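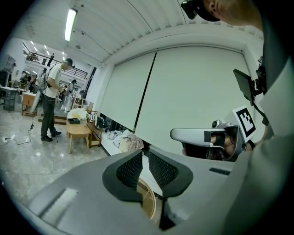 Chapter 4: Looking After a Pair of Hand-Held Grippers

I ruined my first good week with these tools because of a screw. It held the finger pad on the left gripper of the pair, it had backed out by maybe one turn, and I went on working with it for two days. Every grasp file from those days showed the fingers closing to a width they never reached. Atieno Mrema, who ran the bench at Skisuseo back then, looked at my plots, wiggled the pad with her thumb, and handed me a screwdriver without a word (I still have it).

So we're going to spend this chapter on upkeep, and I'd like you to read it before Chapter 5, even if you're itching to get to the recording part! A hand-held gripper looks like a toy next to a full arm. It has fingers, a linkage, a camera, a marker cube and a cable or two. But you carry it around all day, you bump it on door frames, you set it down on its fingers when you know you shouldn't, and little by little it drifts away from the tool you calibrated.

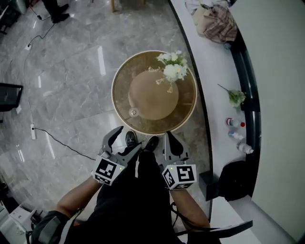 Let's start with the pads, then, as they take most of the abuse. Wipe them with a damp lint-free cloth before each session and let them dry with the jaws open. Push each pad sideways with a fingertip. It should feel dead solid. If it rocks, take it off, clean the seat, and put it back with a fresh screw. I swap both pads together at 2,000 grasps, the number Atieno wrote on the lid of our spares box, and I've never found a reason to argue with it.

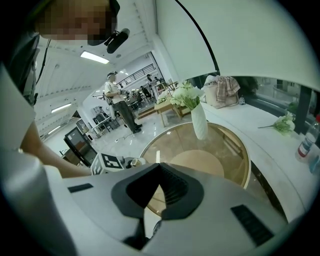 Markers come next, and they're the part my students skip. The tracker works out where your hand is from a printed square, so a smudge or a lifted corner costs you more than a scratch anywhere else on the body. On the gripper I have here the marker cube sits up on the top edge, right where a forearm can pass behind it, and the same spot is easy to grab when you pick the tool up in a hurry. Hold it by the handle. Check every printed face under a lamp, tilt it, and look for shine. Glossy patches come from skin oil, and a dry cloth usually takes them off. If a corner has lifted, replace the whole square and redo the calibration in section 4.3. Don't glue it down! I did that once on the old Grestley pair and spent 15 minutes with a razor blade getting it flat again.

4.1 Cables and connectors

Unplug everything before you begin. Run each cable through your fingers from the plug to the strain relief, slowly, feeling for flat spots.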